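How to Set Up a Mudroom Drop Zone in a Weekend

Quick one, writing this between loads of laundry. We did ours in October and people keep asking how, so. Steps below. Skip what you don't need.

What you need

Shelf unit, two tiers is plenty
Hooks, the screw-in kind
Wall anchors if no studs where you want them
Level, drill, pencil, tape measure
Boot trays
Scrap cardboard

Step 1. Watch where stuff lands

Don't buy anything yet. For a few days just leave the mess and look at it. Ours was all to the left of the door, bags on the floor, keys on the dryer. Put the drop zone where the mess already is. I tried moving ours to the other wall first and everybody ignored it.

Step 2. Measure

Wall width, then the door swing. Open the door all the way and mark the floor with tape where the edge travels. Nothing goes inside that line. Ours left 1,000 mm of usable wall (my tape is metric on one side, sorry). Write it down. Write down the baseboard depth too, I forgot and had to go back.

Step 3. Cardboard test

Cut cardboard to the size of the shelf footprint, lay it on the floor, live with it overnight. If you trip on it, go narrower.

Step 4. Hooks

Adult hooks at shoulder height. Kid hooks lower, have the kid stand there and reach. Space them a hand's width apart at least or winter coats will shove each other off. Pencil the line with a level, drill pilot holes, anchors in, hooks in. Tug hard on each one befor you hang anything.

Step 5. Shelf

Push it against the wall, check level front to back and side to side. Floors by outside doors slope more than you'd think. Shim the low corner. Then strap it to a stud. Please strap it, kids climb.

Everyday shoes down low. Anything you grab once a week goes up. Off-season goes in a closet, not here.

Step 6. Small stuff

One bowl for keys. One basket per person for gloves and hats, labels on the front. Mail does NOT live here. My friend Saranya Thampi keeps a clip on the wall for school forms and I stole that, works great.

Step 7. Monday reset

Takes five minutes. Extra shoes go back to bedrooms, trays get dumped and wiped, baskets get checked for granola bars. If you skip a couple weeks it all slides, so just do it.

A note on trays

Big flat mats are cheap but dirt runs everywhere and they're a pain to carry to the sink. Go for seperate molded ones. Look for a raised rim all the way round, like on the black shoe-shaped ones lined up on the yellow shelf, and rounded ends so grit has no corner to pack into. Keep the ends back from the shelf edge too, a tray that overhangs is easy to catch with a sleeve. Dark colors hide scuffs. Rinse, shake, put back.

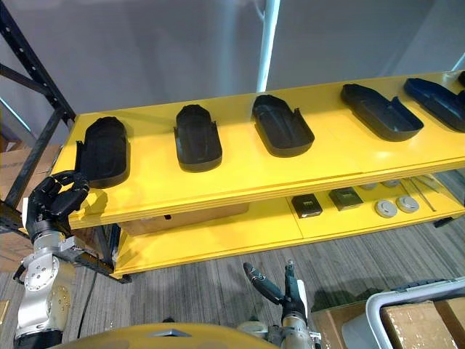
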